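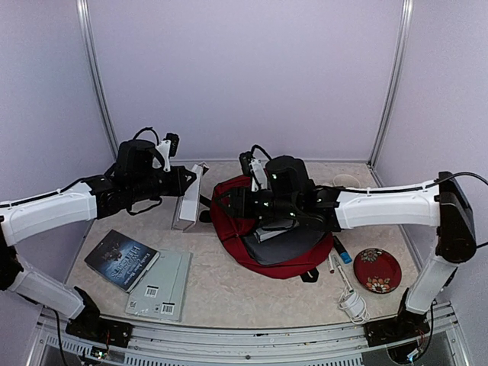 Figure 3. A two-arm cell during a bag-packing task. The left gripper holds a white box while the right gripper is over the backpack.

4.2 What changed at the benches

The returns hall at Warbridge takes in lost and forgotten property from bus and rail operators across the region. Before the cells arrived, every bag that came in was opened, listed and repacked by hand at one of the long benches, and the same person did all three jobs. Clerks called this "doing a bag," and most of them could tell us exactly how many they expected to do before lunch. The cells, which were built by Plastcombe and run on planning software from Zatholm, took over a good part of the repacking. Listing and judgment calls stayed with the clerks.

We had expected the interviews to be mostly about speed. Speed came up, but much less than we thought it would, and what people wanted to talk about was far more interesting! They talked about order. A person repacking a bag makes dozens of small choices without noticing them: books flat against the back, cables wound up and tucked into a corner, anything breakable last. Once the arms were doing the packing, those choices had to be made by somebody in advance and said out loud. In the first month, the clerks and the cell operators worked out a set of packing rules together, written on a sheet that was taped up, crossed out and rewritten until very little of the original was left. We were lucky enough to be in the hall in May, when most of that rewriting took place.

The items that cause trouble are the everyday ones. A box has flat sides and keeps its shape, so a gripper can get hold of it and keep hold of it (see Figure 3). The bag it is going into is another matter. Backpacks slump, straps fold underneath, and the opening is seldom where it was on the last bag. Charging cables, pens, dinner plates and thin plastic mailers each ask for a different approach, and a single bag can easily hold all of them. Clerks who had packed by hand for years turned out to be very good at guessing which bags would go badly, and by the third week they were sorting incoming bags into "arms" and "ours" before anything reached a cell. The sorting step was in none of the original plans. It is now a paid role on every shift, and in our view it is the best thing to come out of the whole trial.

The numbers support what we heard. Over the study period we logged 768 bags sent to the cells. Of these, 102 were handed back to a clerk partway through, most often over a soft item that had shifted during the pick. Handbacks fell once the sorting role was in place, although we can't separate its effect from that of the software updates Zatholm made over the same weeks.

4.3 Pace, noise and company

Work at the benches used to be steady and fairly private. With the cells running, a clerk's time comes in pieces: a stretch of listing, a handback, a question from the next bench, another stretch of listing. Five of the clerks we spoke to liked this and said the shift went faster. Others found it tiring, and one compared it to cooking with the phone ringing. A handback signal that could be held for a minute or two, so that a clerk could finish the line they were typing, helped a great deal. It was the clerks' own idea and took Plastcombe an afternoon to add.

There was also real curiosity on the floor, and we don't want to leave it out just because it is hard to measure. People stopped to watch on their way to the break room. They cheered for awkward picks. Several clerks began staying near the cells in quiet spells to learn how to reset an arm or adjust a camera, and two have since moved into operator posts at a higher grade. At the Palacios depot, where a similar setup was installed with the operators hired from outside, we saw much less of this. Clerks there described the cells as belonging to another department, and they sent fewer suggestions through the shared log.

Wrist and shoulder complaints went down among clerks who had moved mostly to listing, going by their own reports. Complaints of eye strain went up, and screen breaks were brought in partway through the study. We see both as part of the same change: the lifting and folding moved to the cells, and the reading and deciding stayed with people, in larger amounts than before.

One question remains open. New clerks at Warbridge now learn to list before they have packed many bags, and the experienced staff worry that the eye for a difficult bag comes only from packing them. The hall has responded by giving every new starter five full shifts at a hand bench before they take a turn at sorting. Whether that is enough, we can't yet say, and we plan to follow the next intake closely.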